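Emptying a deep metal bin: is a liner worth it?

fennel_97
Posted 27 December 2018
The Clarum catalogue wants 121 for a rubber liner for our big grey bin. Supposedly it stops small stuff getting scuffed. I don't buy it. The floor in ours is worn already and I can't see what harm it does. 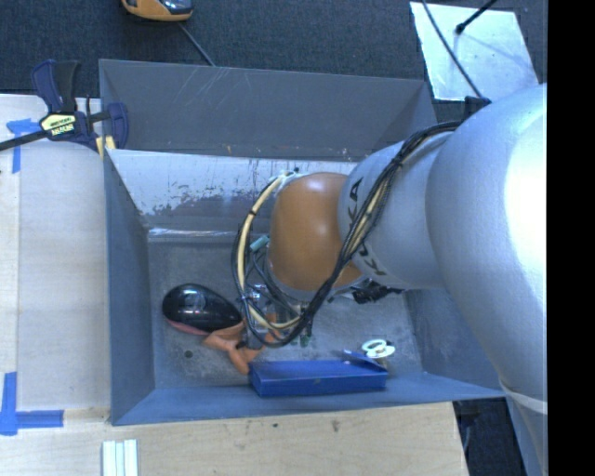 Our bin, blue box near the front wall, black egg-shaped thing on the left.

oddbolt
Worn metal will mark anything glossy. I'd want proof before saying otherwise.

fennel_97
Proof of what? That black thing still shines. The liner is a rubber mat with a price on it.

tinlid3
I had the Sonolska one. Curled at the corners by January and the flat boxes got stuck under it. Wouldn't bother.

oddbolt
Sonolska is the cheap one though — hardly a fair test.

tinlid3
Fair enough, but 121 is still daft. Offcut of old carpet, done.

fennel_97
Carpet holds grit. I'll leave it bare for now.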